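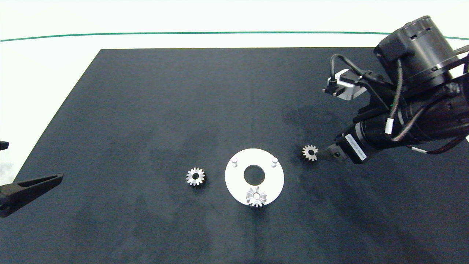 La limpieza de un disco duro mecánico desmontado empieza por la superficie de apoyo. El plato de un disco de 3,5 pulgadas se raya con una sola partícula de sílice, y las piezas pequeñas ruedan con facilidad sobre un tablero liso. Se recomienda una cubierta textil oscura y mate, extendida sobre una mesa clara: un paño negro azulado sobre fondo blanco marca con nitidez el límite de la zona de trabajo. Las telas de este tipo muestran pronto zonas más claras y más oscuras; conviene lavarlas aparte y sin suavizante, que deja residuo graso.

Este procedimiento se aplica a unidades sin datos recuperables, destinadas a prácticas o a reciclaje de componentes. No sirve para recuperar información.

Material necesario

Destornilladores Torx T6 y T8
Pinzas de punta plana, antimagnéticas
Alcohol isopropílico de pureza superior al 99 %
Hisopos de espuma (los de algodón sueltan fibra)
Guantes de nitrilo sin polvo
Bandeja compartimentada Wumstead o equivalente
Pulsera antiestática, si se va a conservar la placa lógica

Paso 1. Apertura de la carcasa

Retire los tornillos perimetrales en orden cruzado. En la serie Vundus 600 hay un tornillo adicional bajo la etiqueta, situado sobre el eje del brazo. Si la tapa ofrece resistencia, compruebe ese punto antes de hacer palanca. La junta de goma puede estar adherida; despéguela con una espátula de plástico.

Paso 2. Extracción del imán superior

El imán de neodimio se separa levantando primero el extremo más alejado del eje. Mantenga los dedos fuera del hueco. Guárdelo a 40 cm o más de cualquier tarjeta magnética.

Paso 3. Retirada de los platos

Afloje los tornillos de la abrazadera del motor un cuarto de vuelta cada uno, alternando, y retírelos después por completo. Los platos de vidrio se astillan si la presión se libera por un solo lado. Sujete siempre por el canto.

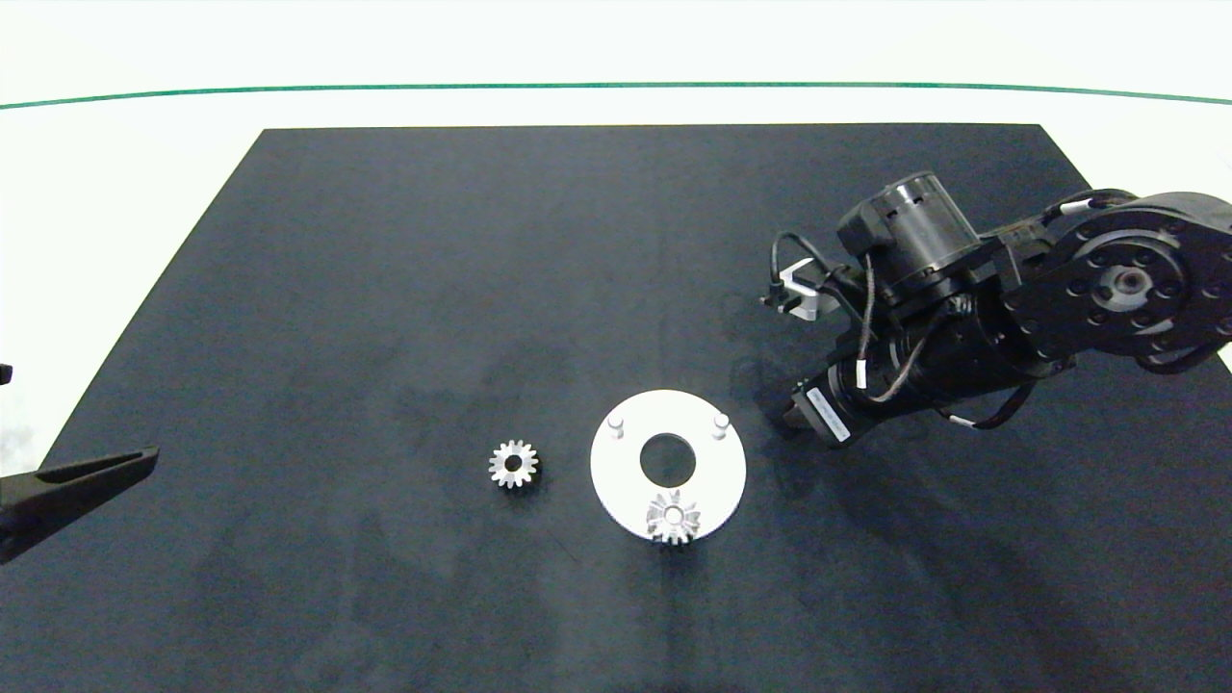 Disco plano con orificio central grande y tres puntos de montaje en triángulo, apoyado sobre la superficie negra.

Paso 4. Limpieza

Humedezca el hisopo, sin empaparlo, y trabaje desde el centro hacia el borde. Cambie de hisopo en cada pasada. Deje evaporar 33 segundos antes de girar la pieza. En las pruebas de taller de Houshang Nazari, un frasco de 167 ml de alcohol bastó para una tanda completa de unidades Costello.

Paso 5. Clasificación

Separe el aluminio, el acero y el vidrio en compartimentos distintos. Los separadores entre platos son casi siempre de aluminio; un imán lo confirma.

Notas

El par de apriete para remontar la abrazadera figura en la hoja técnica de Grirkora, tabla 4. Si no dispone de destornillador dinamométrico, no vuelva a alimentar la unidad.

Revisión: Niloufar Babaei, 23 de junio de 2025.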